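**Wotetti brings its budget phone back to the shops**

Phone maker Wotetti has started selling its low-cost handset again after a break over the summer. The phone is called the Ikley, and it went back on shelves in August with a larger battery, more storage and a new charging socket. The price has gone up slightly, from £280 to £300.

The first Ikley was taken off sale in the spring when the company ran short of screens. Shops were told to expect more stock within weeks, but the wait dragged on and several took the phone off their websites. Wotetti says it has now changed its screen supplier and does not expect the same trouble again.

Panagiotis Stamatopoulos, who looks after phones at the company, said the delay had given his team time to sort out the complaints they heard most often.

"People liked the size and they liked the price," he said. "They did not like charging it at teatime. That was the main thing in the letters and emails, so that was where we started."

The new battery is meant to last two days of light use. In our week with the phone it did a day and a half, with plenty of messages, a bit of map reading on the bus and an hour or so of video each evening. A full charge took a long time with the plug in the box, which is the same one supplied with the old model. A faster plug is sold separately.

On the outside little has altered. The back is still plastic with a slightly rough finish, and the power button is on the right, where it was before. The headphone socket has been kept. There are two colours, dark green and grey. The grey one shows fewer marks.
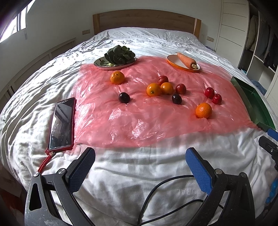
## Screen and speed

The screen is bright enough to read outdoors, though it picks up fingerprints quickly. Text looks sharp. There is a setting that makes the letters and icons bigger all at once, and it can be switched on during set-up, so there is no need to go hunting through the menus later.

Day-to-day speed is fair for the money. Messages, email and the web all open without much of a wait. The camera app is slower and took a couple of seconds to get going when other things were open. Large games are best left alone. One racing game we tried ran smoothly for the first few minutes and then began to stutter, and the back of the phone grew warm.

Storage has been doubled and there is still room for a memory card. The card shares a tray with the second SIM, so buyers who use two numbers will have to do without it.

Calls were clear at both ends. The loudspeaker is thin and rattles a little at full volume, which was also true of the first model.

## Camera

Wotetti has left the main camera alone and worked on the software behind it. The close-up camera has gone, and few owners are likely to miss it. Pictures taken in daylight are pleasant, with natural skin tones and a decent amount of detail in brick and grass. Indoors the results are more mixed, and moving children or pets tend to come out soft.
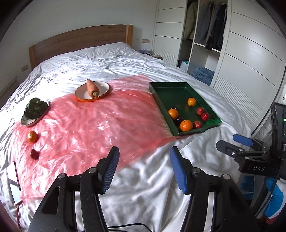 Colour is handled better than it was on the old phone, which had a habit of turning strong reds and oranges into flat patches. The new software has a setting called True Colour, and it is switched off when the phone leaves the factory. To see what it does, take the same picture twice, once with it off and once with it on. The subject needs to have several bright colours close together, and a carrot on an orange-rimmed plate beside a bunch of dark green leaves will do very well, particularly if there is a shiny pink sheet underneath and plain white bedding round it. White areas are the ones to check first, as the old phone gave them a yellow tint under household bulbs. The setting stays on until it is changed back.

Night pictures need a steady hand. The phone asks the user to hold still for a moment, and anything that moves in that time will smear.

## Updates and repairs

The phone will get software updates for three years, a year more than the old model. Wotetti has also said it will sell spare batteries and screens to independent repair shops, something it had not done before.

Apostolos Balaskas, who runs the repair shop Moriarty in Gralolville, said he welcomed the change but wanted to see the price list.

"A spare screen is only useful if it costs a good deal less than the phone," he said. "I turned away a lot of first Ikleys last year. The phone was fine, you just could not get the glass."

Wotetti said prices for parts would be put on its website before the end of the year. Fitting a new battery takes 30 minutes, according to the company, and the back panel can be used again afterwards.

Owners of the first Ikley will get the new camera software as a free download, including True Colour. The bigger text option will follow later. Old cases will not fit the new phone, as the camera surround is slightly wider.

The Ikley is on sale now from Wotetti's own website and from high street phone shops. It comes with a charging lead, a plug and a clear case.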